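# Folding sweaters and other soft knits on the bed

Clear the bed first and pull the blanket reasonably flat. 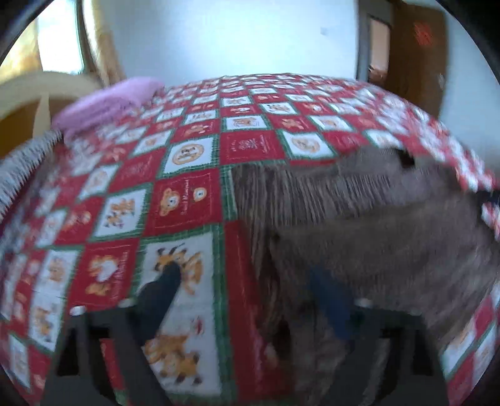

*Brown garment on the patchwork blanket, rumpled and unfolded.*

A bed is the best folding surface in most homes. It is wide, it is soft, and it's the right height if you kneel on the floor beside it. A kitchen table works too, but sleeves slide off the sides.

A blanket with squares on it is handy because the lines give you something to fold against. Line up the hem with one row and the shoulders with another and you won't have to measure anything.

## Basic fold

1. Lay the sweater face down. Shake it out once, holding it by the shoulders.
2. Smooth from the middle outward with flat hands. Don't tug at ribbed bands. They stretch and stay stretched.
3. Bring one side in to the center, then lay the sleeve straight down along the fold. Do the other side.
4. Fold up from the hem in 3 parts. Thick sweaters only need folding in half.
5. Turn it over and square up the edges.

If a cuff or a hem has bunched up, open it out before you start. A crease left inside a folded stack will still be there next winter.

## Fuzzy fabrics

Fuzzy knits and corduroy pick up lint from blankets. If yours sheds, put down a clean cotton sheet. Brush corduroy along the ridges, and fold it with the ridges running the long way.

Check for pilling while the piece is laid out. Use a fabric comb, keep it nearly flat, and hold the cloth tight with your other hand. Go over the underarms and the sides where a bag rubs.

Small holes should be mended before storing. Put a safety pin beside the hole so you can find it again.

## Storing

- Knits go in drawers or on shelves. Hangers leave bumps in the shoulders.
- Heavy ones at the bottom of the stack.
- Keep stacks under 20 inches or they lean.
- Wash everything before it goes away for the season. Moths go for skin oils and food spots.
- Cedar blocks lose their smell. Sand them lightly in February and again in the fall.
- No plastic bags for wool. An old pillowcase is fine, closed with a clothespin.

I kept sweaters in a vacuum bag for one summer when we lived in Werkham. They came out so creased that every one had to be steamed, and two never got their shape back.

## Reader tip

Maëlys Delaunay wrote in to say she rolls her cardigans with the buttons done up and stands them on end in a shoebox. I tried it with a thin one and it held. A chunky cardigan unrolled itself overnight.

Next page: blankets and quilts, including how to fold a large one without help.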